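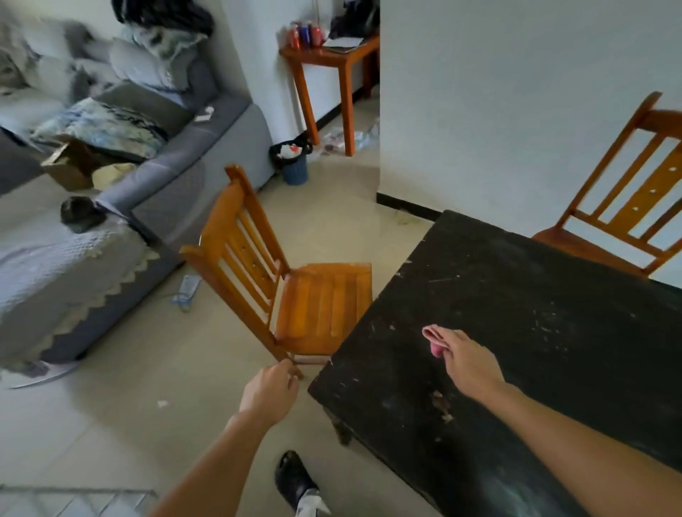
A wooden dining chair with a slatted back, and a small pink cloth held over the table.

How to Teach Your Dog to Settle on a Mat

You need a flat mat, a bowl of small soft treats and a room your dog already knows. Tramholm, my older spaniel, learned this in around 6 sessions. Melnyk took longer.

Put the mat down and wait. When your dog looks at it or steps on it, say "yes" and drop a treat on the mat. Toss the next treat a few feet away so the dog has to come back.

After a few returns, hold off until all four paws are on the mat. Then wait for a down. Don't say the word "mat" yet – add it once the dog is lying down without help.

Now feed slowly, one treat every two or three seconds, low between the front paws. Stretch the gaps a little each session. If the dog gets up, say nothing and wait for it to come back.

Renata Acuña, who taught our puppy class, had us practice with small distractions next: shifting your feet, sitting down, standing up. Keep sessions under three minutes and pick up the mat when you finish.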